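Incidencia 44 - Mesa Trandholm, tablero blanco
Estado: abierta
Abierta por: Sándor Simon
Fecha: 2021-10-06

Resumen: lo que se deja suelto sobre la mesa acaba desplazado hacia la derecha. El proveedor, Loron, sostiene que el tablero está a nivel y que el problema es «de uso». No me lo creo, pero lo voy a comprobar.

Prueba 1. Nivel de burbuja en las cuatro esquinas. Sale centrado en tres. En la de atrás a la izquierda, donde tenemos siempre la caja de cartón, se va un pelo. Loron dice que un pelo entra dentro de lo tolerable. Les pedí la tolerancia por escrito en mayo y sigo esperando.

Prueba 2. Una canica, soltada en el centro. Rodó a la derecha 5 veces de 6. La sexta se quedó quieta, y es la única que el técnico quiso apuntar en su parte.

Prueba 3. Un dado, que al menos no rueda solo. Lo dejé delante, a la derecha del centro, con cinta debajo para marcar el sitio, y a la mañana siguiente seguía igual. Retiré la cinta. De aquí Loron concluye que no hay desnivel; yo concluyo que un dado es un cubo.

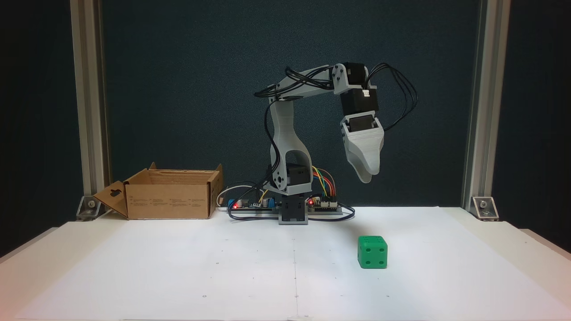

Prueba 4. Calzar la pata trasera izquierda con un taco de fieltro Plundden. El manual asegura que corrige «cualquier suelo». Lo puse, repetí lo de la canica y se fue hacia delante. Lo quité.

Prueba 5. Cambiar la mesa de sitio, 50 centímetros hacia la ventana. Con la canica, otra vez a la derecha. Si fuera el suelo, como insisten, debería haber cambiado algo. Queda la posibilidad de que el tablero esté combado - he pedido una regla larga para mirarlo - y de eso el parte del técnico no dice una palabra.

Pendiente: regla metálica, respuesta de Loron sobre la tolerancia y decidir si la caja vuelve a su esquina. Mientras tanto, nada redondo encima. No cierro la incidencia.

Comentarios (3)

Palumbo: ¿Has probado con la mesa vacía? El peso en una esquina puede torcer un tablero fino.

Sándor Simon: Una caja de cartón no tuerce nada, pero lo apunto como prueba 6.

marga_t: Tengo el mismo modelo y a mí me cambiaron las patas. Siguió igual. Pide el tablero.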